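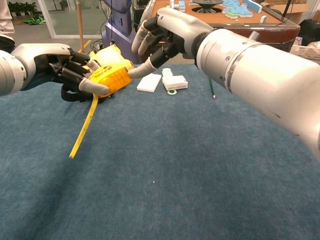

Measure First, Then Measure Again: Samira Farah on Her Favorite Tool

Samira Farah owns 21 tape measures and can tell you where every one of them is. Two live in her kitchen drawer. One hangs by the front door in case a neighbor needs it. The rest are at Darwish, the small furniture workshop where she builds shelves, benches and the occasional very odd cabinet for very odd corners.

I went to see her because a reader had written in to ask which tape to buy for a first workbench, and I figured Samira would have an opinion. She had plenty!

"People will spend a whole weekend reading up on saws," she said, pulling a chair over for me. "Then they grab whatever tape is in the junk drawer and wonder why the door sticks. The tape is where the whole project starts. I get excited about it, I really do."

She likes a bright case, yellow if she can get it, for the simple reason that she puts it down and walks away from it all day long. She likes a ribbed grip, and a wrist strap even more. "I resisted the strap for years. I thought it was for people who drop things. Well, I drop things! I'm up a ladder with a pencil in my mouth and I've run out of hands."

What surprised me was how much she cares about the surface underneath. Her own layout bench has felt stretched over it, and she talks about that felt the way other people talk about a good mattress. Small parts don't skate off, finished pieces don't get scratched, and the blade lies quietly when she draws it out. "Try it on bare wood and then try it on cloth," she said. "You'll hear the difference before you see it."

So how does she want a beginner to practice? With scraps. She keeps a box of blocks and offcuts for the evening class she teaches, and everybody starts by measuring the same piece and writing the number down in pencil without showing anyone. Then they compare.

"It's my favorite part of the whole course," she said, already laughing. "You get a room of smart, careful grown-ups and they can't agree on one little block. Somebody pulled the tape at an angle, somebody read it from the side. And then they do it again, slower, and the numbers come together. You should see their faces."

The hook at the end of the tape gets its own talk. On most tapes it slides a little on its rivets, and beginners always think it's broken and want to bend it tight. Please don't, she says. That bit of play makes up for the thickness of the hook, so you get the same reading whether you push it up against a wall or catch it over an edge.

Her worst mistake was a bookcase for a client's stairwell, 3 inches too wide. She had measured once, on the phone, with the tape bowed in the middle. "I rebuilt the whole thing - and the second one was nicer, so I can tell that story now."

The evening class at Darwish starts up again in August. The fee is $89, scraps and pencils included, and you're welcome to bring your own tape. Samira will want to look at it.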